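Masquer la pince dans les images avant l'odométrie visuelle avec Torby
Mis à jour le 29 décembre 2023
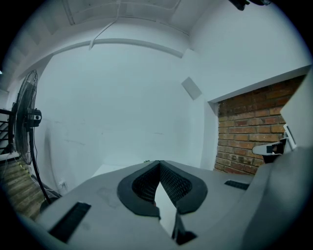 Sur le forum de Woden, un lecteur objecte que le masque ne sert à rien si l'on filtre déjà les points aberrants par RANSAC. Cela se vérifie quand le décor est riche en détails. Devant un grand mur blanc, les coins détectés se concentrent sur le bord noir de l'ouverture et sur la trame des patins, qui restent fixes par rapport à la caméra. L'estimateur conclut alors que rien ne bouge.

Étape 1. Extraire une image sur 60 de la séquence :
torby extract --step 60 prise.mp4 images/

Étape 2. Ouvrir une image dans Morgan et tracer le contour du corps gris, partie montante à droite comprise. Enregistrer sous masque.png, noir sur la pince, blanc ailleurs.

Étape 3. Dilater la zone noire, sinon des points s'accrochent au contour :
torby mask --grow 34 masque.png

Étape 4. Déclarer le fichier dans config.yaml, puis relancer le suivi :
mask: masque.png
max_features: 2000
min_tracked: 49

Si le suivi décroche face au mur, baisser le seuil du détecteur avant de toucher à min_tracked. Les briques et la grille du ventilateur donnent beaucoup de coins, le plâtre très peu.

Le masque est à refaire dès que l'on change d'objectif ou que l'on démonte la caméra. Les versions antérieures à celle d'octobre ignorent la clé mask sans avertissement.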